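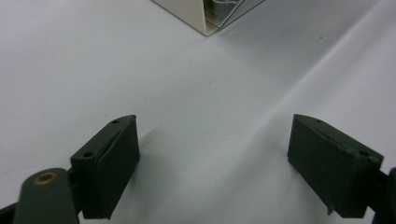

Attachment 1: white surface covering, ripple at upper right, dark speck nearby.

Ticket 1360
Opened: Saturday, May 27, 2023
Reported by: Madhu Kushwaha
Location: Negi, room 703
Priority: low

Problem: Covering on the work surface does not lie flat. A broad diagonal ripple comes back after smoothing by hand. Fine specks on the material.

Log
1. Lifted the covering and checked underneath. No grit, no tape residue.
2. Wiped with a dry cloth. Faint specks reduced; the dark one near the ripple did not move. Probably a mark in the material.
3. Turned the covering end for end. Ripple moved with it, so the table is not the cause.
4. Weighted the ripple overnight. Height down by more than 50 percent, still visible in side light.

Status: open. Replacement requested from Akance stores. Keep the old covering in use until it arrives, and store the new one flat.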